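## 2. Setting up the tray and sorting the cards

The Wultis tray holds one deck of picture cards, split by subject. Set it up on a flat table with enough free space beside it to spread out a small pile.

1. Take the tray out of its sleeve and fold the dividers up until they click. You should have a grid of two columns and three rows.
2. Turn the tray so the short side faces you. The rows are read from the far end toward you.
3. Choose a subject for each compartment. The Nundosetti starter deck has 59 cards and a subject list on the lid.
4. Stand one card upright in each compartment you plan to use. These are the marker cards.

**Note:** Marker cards tend to slip in a new tray. A card that has tilted or fallen flat can stay as it is during sorting. Straighten it when you put the tray away.

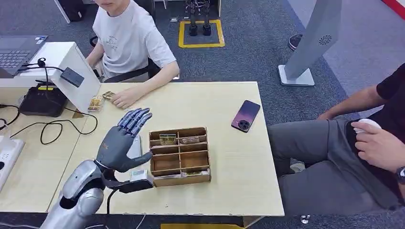
5. Lay two cards face up on the table and decide where each one goes before you pick up more. Larger piles slow people down.
6. Drop each card in from above. Do not push cards through the slots along the edge – the corners bend.
7. If a card fits two subjects, set it aside until the rest are done.

**Caution:** Do not load the tray with more than 470 grams. The base will bow and the dividers will come loose.

**Caution:** Keep drinks away from the tray. Wipe marks off with a dry cloth only.

### Sorting with two people

One person places the cards and the other checks them against the list. Swap after each round. The Farus expansion deck has its own list, so sort it separately and store it in a second tray.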